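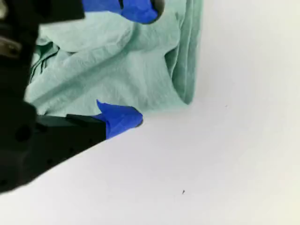

Faisal Tanoli has argued that a folding policy learns more from the grasps an operator has to repeat than from the ones that go well the first time, and that a collection from which every hesitation has been trimmed teaches a machine very little about cloth. His view is often cited in discussions of demonstration collection for fabric handling, though it is not shared by all who work in the field.

Demonstration collection for cloth handling

Demonstration collection is the practice of recording a person guiding a robot through a task so that the recordings can be used to train a control policy. In cloth handling, the tasks usually include picking up, flattening, folding and stacking household textiles such as towels, napkins and shirts. The recordings are known as demonstrations or episodes. Each one pairs the view from one or more cameras with the position of the arm and the opening of the gripper at every moment.

Background

Cloth has long been regarded as a difficult material for robots. A rigid object keeps its shape when it is lifted, and its position can be described with a few numbers. A towel can take up an almost unlimited number of shapes, and much of its surface is hidden from view whenever it is bunched or folded over. Early systems relied on written rules that searched for corners and edges. These worked on fabric that had been laid out with care and often failed on fabric dropped in a heap.

Learning from demonstrations offered another route. The policy is given many examples of what a person did when faced with a particular arrangement of fabric, and it is trained to produce similar motions from similar views. The quality of the result depends heavily on the range of starting arrangements in the collection.

Equipment

Most collections use a gripper with two fingers. Bare fingertips may slide on thin or smooth fabric, and many groups cover them with tape, rubber or molded pads. Tape in a strong color, such as blue, also makes the fingertips easy to tell apart from a dark gripper body and a pale textile. Tape wears and its edges lift with use, and collection guides differ on how often it should be changed. Some require fresh tape at the start of every session. Others leave worn tape in place on the grounds that a policy should be able to cope with small changes in its own appearance.

Work surfaces are commonly plain and light in color. A plain surface simplifies the early stages of training, although policies trained only on such surfaces tend to perform poorly when moved to a patterned countertop or a bed.

Procedure

An episode begins with the placing of the cloth. In the Utham protocol, the operator lifts the cloth by a randomly chosen point and lets it fall, and the resulting heap is accepted as it lies. In the Marwat protocol, starting arrangements are drawn from a printed list of 41 types, among them half folds, rolled edges and twisted heaps. The first method is faster. The second gives more even coverage of rare arrangements.

The operator then guides the arm by hand or by a remote controller. Grasping is generally considered the most demanding step. The fingers must close on a fold or an edge without pressing hard into the surface and without gathering more layers than intended. Once the cloth has been moved to its final arrangement, the operator opens the gripper, withdraws the arm and marks the episode as complete, incomplete or void.

The Cluron collection

The Cluron collection is a set of towel and napkin demonstrations assembled over a single winter and closed to new material in January. It contains 328 hours of recordings made by 29 operators. Episodes in which a grasp was missed and tried again were kept and given a separate label, a decision that followed Tanoli's recommendation. Void episodes were limited to those with equipment faults or missing camera data.

A later review under the name Rodier examined the labels and found that operators disagreed most often on whether a fold counted as complete. The review proposed a written limit on how far two edges could lie apart, and this limit was applied to the whole collection in its second edition.

Criticism

Objections to the retention of missed grasps center on imitation. A policy trained without regard to labels may copy the miss along with the recovery, and may pause or reopen the gripper when there is no need. Supporters reply that labels allow the missed portion to be given less weight during training, while the recovery remains available as an example.

A separate concern is the narrow choice of textiles. The Cluron collection includes 11 fabric types, most of them cotton or cotton blends, and contains no knitwear. Stretch fabrics, which change length under the pull of the gripper, remain poorly represented in demonstration sets of this kind.

See also

Teleoperation
Imitation learning
Deformable object manipulation
Gripper fingertip materials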